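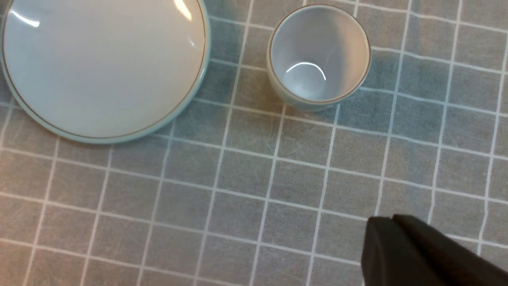

Unit 4: Woven Fabric Structure
Introduction to Textile Materials
Reading: course packet, chapters on weaves and on dimensional stability

4.1 Terms

Warp yarns run the length of the fabric and are held under tension on the loom. Weft yarns run across and are inserted one pick at a time. The selvage is the finished edge on each side, parallel to the warp. Grain is the direction of the yarns. Lengthwise grain follows the warp, crosswise grain follows the weft, and true bias lies at 45 degrees to both.

Sett is the number of yarns per unit of width or length. Warp count is given first. A fabric listed as 98 x 70 has 98 warp yarns and 70 weft yarns per inch. When only one number appears on a label, check whether it is the warp count or the sum of the two.

4.2 Basic weaves

Plain weave. Each weft yarn passes over one warp yarn and under the next, and the order reverses on the following pick. It has the highest number of interlacings for a given sett. Firm, low tear strength, ravels less than the other two.

Twill. The interlacing moves over by one yarn on each pick, producing a diagonal line. Written as a fraction: 2/1 means the warp passes over two weft yarns and under one. Fewer interlacings allow a closer sett and a softer drape.

Satin. Interlacings are spaced apart and never touch. Long floats give a smooth face and poor snag resistance. The smallest regular satin uses five yarns in the repeat. A repeat of 6 has no regular satin, because no allowed step number exists for it. Work this out on point paper before the lab.

4.3 Patterned grounds

Checks and grids can be woven or printed. In a woven check, color changes are placed in the warp and in the weft, so each line follows a yarn exactly. In a printed check, the lines follow the printing equipment, and they match the grain only if the cloth was fed squarely. To tell them apart, pull one yarn from a raw edge. A yarn from a woven line keeps its color along its whole length. A yarn from a printed ground changes color where it crossed the pattern.

Printed grids with poor registration cause trouble in cutting. Cut to the grain for garments. For flat goods such as table covers and curtains, most shops cut to the print and accept a small error in grain.

4.4 Skew and bow

Skew: the weft is straight but not perpendicular to the warp. Bow: the weft curves between the selvages. Both are reported as a percentage of fabric width.

percent bow = (greatest depth of curve / fabric width) x 100

Worked case: width 70 inches, depth 1.4 inches. Bow = 2 percent.

Lay the fabric flat and without tension before measuring. Folds and uneven pull displace the lines and give false readings. Mark one weft yarn across the full width, place a straightedge between its two ends, and measure the greatest distance from the straightedge to the yarn. Repeat at three places well apart and report the mean and the highest value.

4.5 Lab preparation

Bring a pick needle, a ruler and point paper. Samples will be the Caltano plain weave, the Marnine twill and the Inirum printed check. Condition all samples overnight in the lab. Record sett in both directions, weave notation, and skew or bow for each.

Problem set 4 covers sections 4.2 and 4.4. Show the step number for every satin you draw.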